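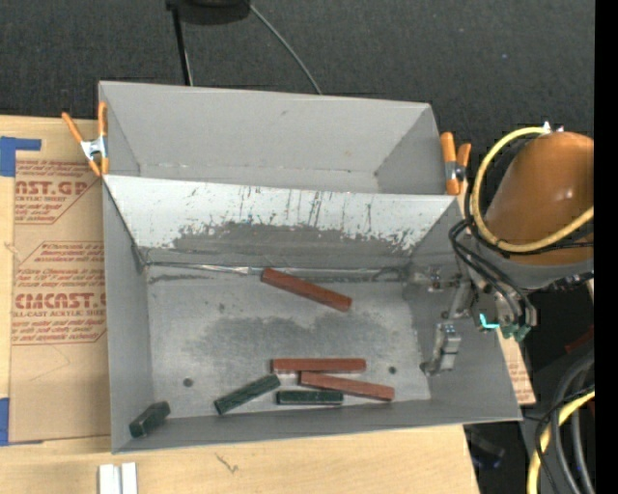

Cell Technician, Bin Cell (part-time, on site)

Dusidwood, Soltoscombe
Posted Jul 8, 2024
Reports to: the Sitirden project lead
Hours: 4 days a week, mornings or afternoons by agreement
Grade: Technician 3

About the job

Dusidwood is hiring one technician to look after one robot. It has one arm, one gripper and one sheet-metal bin with a divider in it, and between them they produce enough small problems to keep a person in work. Until now the cell has been maintained by whichever engineer was closest when it stopped, and you can read that history in the way it's put together. We'd like it to belong to somebody.

The cell serves the Sitirden project, which is about picking plain parts out of a metal bin and putting them over the divider into the next compartment. The parts are blocks, reddish brown and dark green. As objects go they are very patient. The bin is less so. It has a sloped divider, a seam, scratches from end to end and a smudge across the floor of the large compartment that has been the subject of more meetings than the budget.

You don't need to be a roboticist. We have roboticists. We need a person who can tell that a hose has been rerouted badly and will mind about it.

What you'll be doing

Start of shift. Walk around the cell before anything is powered. Check that the bin is where the program thinks it is, that the clamps on its sides are still gripping, and that no cable has wandered into the path of the arm. Home the arm, open and close the gripper with nothing in it, and listen. It should take 15 minutes. On your first day it will take you all morning, and you'll be paid for all of it.

Bin location. The bin sits on a wooden tabletop and is held with orange-handled spring clamps. We know. A proper fixture has been on the drawing list for a while, and designing it (or bullying somebody into designing it) would be the first real project of the new hire. Whatever you build has to let the bin come out for cleaning and go back to the same spot without an afternoon of re-teaching. If you have opinions about dowel pins, bring them.

Divider and floor. The pale finish on the divider has rubbed away toward the bottom and left a dark gray patch with a ragged edge. The bare metal floor is marked up too. We want the wear logged, with dates, so that when a pick starts failing we can compare it to something better than memory. You'll also be asked for a recommendation: refinish, line it, or leave it alone. All of these have supporters here and none of the supporters has written anything down.

Gripper. Check the fingers for play, look at the tips, check the fasteners, and do it on a schedule as opposed to after a noise. The gripper goes right down to the floor of the bin and close along the wall, so contact with sheet metal is a fact of its life. You'll keep spare tips in stock and change them before they become interesting.

Cables and hoses. There's a thick yellow cable that loops over the arm, black hoses bending down to the wrist, and connector fittings at the ends of the hoses. All of it has to follow the wrist through its full range with no snagging on the edge of the bin. You will redo the strain relief. You will then watch the arm run its slowest, most awkward path and redo it again. We've found that people either enjoy this or leave, and we would like you to know which you are before you apply.

Shields and panels. There is acrylic sheet on the table with its brown paper still on. Part of this job is cutting that kind of material, drilling it without cracking it, and mounting the result. The other part is peeling off the paper, a task with a surprisingly long waiting list of people who'd rather leave it until tomorrow.

Resetting the work. Between runs, blocks get put back into the bin by hand, in no tidy arrangement. They lean on walls, lie against each other, and end up in corners. Please resist lining them up. The last person to line them up gave us a beautiful set of results that we had to throw away.

Stops and repairs. When the cell stops in the middle of a run, you're the first one there. You make it safe, work out what happened, fix what you can, and write down what you did in words that someone else could follow. "Jiggled it" has appeared in the log in several different handwritings and we are asking you to be the one who breaks the chain.

What we'd like you to have

Some time spent keeping a machine running. It can be a robot arm, a CNC router, a packaging line, a bottling line, a theater fly system, a large and bitter photocopier. We care that you've been responsible for something with moving parts and have lived with the results.

Comfort with hand tools, a drill press, a multimeter and pneumatic fittings. You should be able to find an air leak without being told there is one.

Basic sheet-metal or plastics work. Nothing fancy. Straight edges, holes in the right places, burrs removed.

Willingness to follow lockout rules each time, including the time when you only need to reach in for a second. We aren't wry about this one. If you skip it, the job ends.

Legible notes.

Nice to have

You've taught positions on an industrial or collaborative arm. You've designed a fixture that other people went on using after you left the room. You can read somebody else's program and change a speed value without changing anything else. You own a label maker and have to be asked to stop.

What you won't need

A degree, a cover letter about passion, or a personal vision for the future of automation. We had a vision. It's in the bin, and we are trying to get the gripper to pick it up.

Pay and conditions

The post is paid on our Technician 3 scale, and the hourly rate for your step is given to you in writing before the interview, so that you don't spend the interview wondering. Safety shoes and glasses are provided. The cell stands on a charcoal carpet, which is kind to the knees and very unkind to anyone who drops a small black screw. Bring a magnet or use ours.

The bench next door has a kettle, and the kettle has its own maintenance log, kept to a noticeably higher standard than the one for the robot. There's free parking behind the building and a bus stop at the end of the street.

There are no night shifts and no on-call list. If the cell stops after you've gone home, it can stay stopped until you come back. It has done so before and seemed content.

How to apply

Send us a page or less telling us about one thing you fixed that stayed fixed, and one that didn't. The second is the one we'll read first. Add a list of where you've worked and in what order. Photos of fixtures, brackets, guards or repairs are welcome, ugly ones included. If your best repair involved a spring clamp, you're in sympathetic company.

Mail it or drop it off:

Dusidwood, Bin Cell post
351 Kavanagh Street
Soltoscombe

Applications stay open until the end of July. We answer everybody, though not always quickly.

The interview

It comes in two parts. First we talk, sitting down, about what you sent. Then we go to the cell with the power off and you look it over for as long as you like and tell us what you'd change first. You may touch anything. There's no hidden fault planted for you to find, since the cell has always been able to supply its own.

After that you can ask us questions. Good ones so far have included "Who ordered this?" and "Is there a drawing?" The answer to the second is yes, but please don't build anything from it.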